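Notebook, cell 2 – August 2026
Entry by Gwion Lloyd. Readers: Emrys P., Oluwatosin, Oľga, anyone covering the cell while I am out.

Subject: dropped bottles during lift and turn, soft two-finger gripper. Cell locked out at the end of the first shift, back in reduced speed now.

Background, short version. The cell picks full detergent bottles out of a mixed tote, lifts, rotates the wrist 90 degrees and sets them down on the Ilerico conveyor. It ran through July with the old rigid jaws and a drop was rare enough that we wrote each one up. We changed to the soft fingers because the rigid jaws were denting caps. Dents stopped. Drops started nine days later.

What happened. Pick 262 of the run, a full bottle came out of the fingers partway through the wrist turn. It hit the conveyor side rail, split at the shoulder and emptied onto the floor inside the fence. The controller did not register a lost part. The arm finished the turn, went to the place position, opened on nothing and started back toward the tote for the next pick. Oluwatosin Ekwueme saw it from the packing bench and hit the stop. Nobody was inside the fence. Nobody hurt.

Two separate faults then, and I want them kept apart in this book:

Fault A: the bottle slipped.
Fault B: the cell did not know the bottle had slipped.

A is a nuisance. B is the safety matter. Had the stop not been pressed, the arm would have kept working over a wet floor, and the next person through the gate would have walked into it with no alarm showing on the panel. Emrys Parry has logged it as a near miss on the site system and the number is in the front pocket of this book.

Fault B first.

Part-present is inferred from finger closure. If the fingers close past a set position, the controller decides there is nothing between them and raises a lost part. With rigid jaws this worked, as the jaws travel all the way shut when the part goes. The soft fingers do not. They relax, fold inward and stall against each other short of the threshold, at a reading that sits inside the band we had set for "holding." I closed the gripper on air ten times by hand with the arm parked and motion disabled. Seven of the ten read as holding.

So the threshold was carried over from the old tooling with no check. My miss. The changeover sheet has a line for grip force and a line for tool offset and nothing for part-present. Oľga Kuruc is adding the line and wants a test on air as part of the sign-off, both before and after a warm-up run. Agreed.

Second point on B: the check was only made once, at the end of the close command. After that the signal was latched until the open command. Even with a good threshold, a bottle lost in transit would not have been caught. Emrys P. found this in the program, not me. It predates the finger change. We got away with it in July because very little was being dropped.

Changes made:
Part-present is now polled through the whole lift, turn and travel, with the latch removed.
Loss of part gives a protective stop and a red stack light, and needs a reset from outside the fence.
Threshold moved, then confirmed on air and on a full bottle, a half bottle and an empty one. The empty one is marginal. It reads as lost about one close in five, which is a false stop and not a danger, so I am leaving it.

Correction to the line above: I wrote "about" and did not keep the tally. Redo it and put the number in.

Fault A.

Started with the obvious. Supply pressure at the valve was on spec at rest. During the close it sagged and took longer to recover than it should. Traced to the regulator upstream, which is shared with the Dalovitz labeler. When the labeler fires its blow-off at the same moment as our close, the fingers come up soft. The arm does not wait for pressure, it waits for a fixed time and goes.

That accounts for some drops but not all. I isolated the labeler and ran 100 lifts at full speed over the catch tray. Four drops. Ran 100 more at half wrist speed. None. So there is a grip margin problem at full speed even with good air.

Looked at the fingers next. Emrys Wynne took them off and we had them on the bench under the lamp. Residue on both contact faces, thin, slick when wetted. It is product from leaking caps, dried on. Cleaned with warm water and a lint-free cloth, no solvent (the maker's sheet says solvent swells the rubber). Refitted, torqued, repeated 100 lifts at full speed. One drop.

The remaining one bothers me more than the four. Clean fingers, good air, same bottle as the lifts either side of it. Went back through the pick positions in the log. The lost one was gripped well off center, near one end, and the wrist turn swung the heavy end outward. Checked the other logged drops against this and the pattern holds for most of them. The picker chooses the first graspable area it finds, and on a bottle lying flat it seems content with an end. The rigid jaws had enough clamp force to cover for that. The soft ones do not.
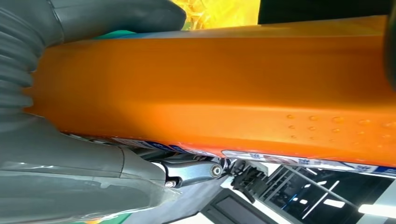
Could we just raise the finger pressure and keep the end grips? Raising it buys very little, as the fingers are already near the top of their rated range and a full bottle held by one end still twists against them when the wrist turns.

I did try it, one step up, still inside the rating. The bottle wall pushed in visibly and the twist in the turn was much the same. Put it back.

Better fix is to constrain the pick. Emrys P. has a build where the planner rejects any grasp too far from the estimated center of the bottle along its long axis. If nothing acceptable is found it nudges the bottle and looks again, twice, then asks for help. Cycle time goes up. On the first run of 42 bottles it asked for help three times, all with the bottle jammed against the tote wall. I can live with that. Packing may not. Oluwatosin will say so if they cannot.

Center estimate is from the outline, so a bottle half buried under another one gives a wrong center. Known limitation, not solved. For now the tote is loaded one layer deep.

Floor and cleanup. Detergent went under the base plate. It was mopped, rinsed and mopped again, and the plate edge was still slippery to a gloved hand an hour later. Second rinse done. Anti-slip mat put down at the gate. There is no drip tray under the transfer path and there should be. Have asked James to quote for one in stainless, with a lip, removable from the outside.

State of the cell as I leave it:
Wrist speed capped at half.
Regulator split – cell 2 has its own feed, labeler stays on the old one.
Close command now waits for pressure, with a timeout that faults if it never arrives.
Fingers cleaned at start of shift and at the break. Sign the card.
Tote one layer deep.
Planner build with the center limit loaded, old build kept in the backup folder. Do not go back to it without talking to me or Emrys P.

Not done:
Tally on empty bottles, see above.
Full speed run with the planner limit in place. I want 1,000 lifts with no drop before the cap comes off. Catch tray in, conveyor off, someone at the stop the whole time.
Same part-present check on the Tustwood cell. It uses the same program block and so very likely has the same latch. Oľga has asked them to test it by removing the part by hand with the arm stopped and watching the signal. Until they answer, treat it as faulty.
Spare finger pair. We have one set and it is on the robot. If a rib splits we are down until new ones arrive.

One disagreement to record. Emrys Wynne thinks the protective stop on lost part is too harsh and would sooner have the arm retreat to home and then stop. His argument is that stopping over the conveyor leaves the tool in the way of cleanup. Mine is that we do not know where the bottle went and I would not have the arm move at all until somebody has looked. We left it as a full stop. He is right about the cleanup, so there is now a jog-to-clear routine, hold-to-run, reduced speed, pendant only.

Added later, same entry. Oluwatosin ran the lost-part test for the second shift: foam block in the fingers, arm stopped mid-transfer, block pulled out with the long hook from outside. Red light and fault text came up straight away, reset was refused with the gate open and accepted with it shut. Repeated at three points along the path with the same result. Sheet is taped to the next page.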